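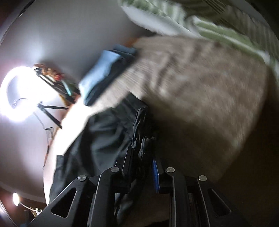
I used to start with the socks, and I can't tell you how many Sundays I lost that way. Now the big stuff goes first. Blankets, sheets, chunky sweaters, anything that takes up half the pile all by itself. Get those out and what's left looks so much less scary (and you find the socks anyway!).

A few things I've picked up along the way:

Knits get folded, never hung. A ribbed sweater on a hanger grows about 3 inches by spring, and it's all in the shoulders. I fold the sleeves in, then roll from the bottom up.

Dark clothes stay away from light knits. Black fabric shows every bit of fuzz, so I pull mine out early and put it on a chair by itself. My neighbor Mairéad Hegarty keeps a lint brush hanging right there on the chair, and I've stolen that idea.

Striped sheets are a gift. Line up the stripes and your fold comes out straight, no fitted-sheet wrestling required. Well, less of it.

Before I spread anything out on the floor, I deal with the cords.

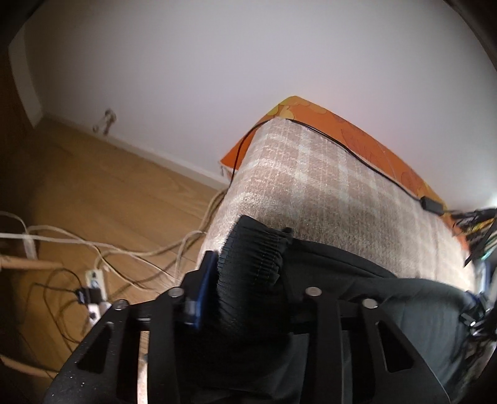
I push them back along the baseboard and keep blankets well clear of the power strip, because I don't want fabric sitting on top of plugs and adapters. Bread bag clips make good labels, by the way. Write "lamp" on one and snap it around the cord.

Wood floors need a quick dry mop first too, or your clean sheets will do the dusting for you. Ask me how I know!

Next time: the closet shelf, and my 28 pillowcases.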